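Guia de boas práticas para células com garra, da Preltton -- avaliação

25/12/19

Comprei o guia impresso da Preltton em dezembro, junto com o caderno de fichas de verificação. São 105 páginas em espiral, escritas para quem monta células pequenas e precisa de regras por escrito antes de ligar o braço. Na oficina da Divmont trabalhamos com folhas brilhantes, que são as que mais problemas dão.

A parte de segurança é correta e curta. Pede análise de risco por tarefa, e não por máquina, e limite de força anotado junto ao posto. As fichas de paragem de emergência usam-se sem adaptação. Já o capítulo de manutenção dos dedos manda inspecionar a borracha a cada 500 ciclos, sem distinguir materiais, e isso é pouco prático.

O melhor é o capítulo sobre iluminação. A regra é simples: registar os reflexos na posição de aproximação, com a luz normal de trabalho, antes de validar qualquer ponto de pega. Rostyslav Kobzar, que assina essa parte, recomenda repetir o registo sempre que a folha muda de curvatura. Levámos uns 60 minutos na primeira vez.

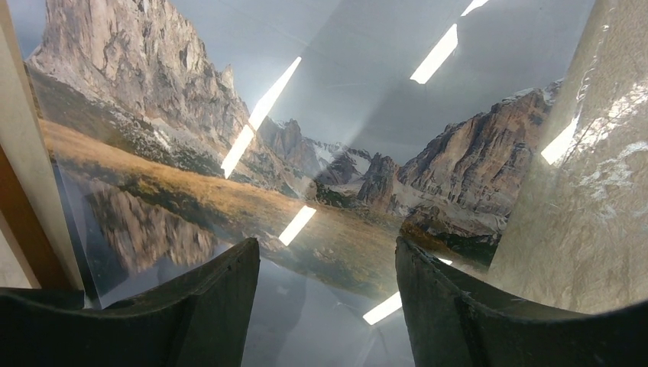
Aproximação a uma folha impressa brilhante, com reflexos das luzes do teto.

A tradução tem falhas -- “garra” e “pinça” alternam na mesma página -- e falta um índice remissivo. O guia da Zondham é mais completo nas normas, mas tem menos fichas. Para uma oficina como a nossa, fico com o da Preltton. Comprado na Barbosa, entregue em 2 dias.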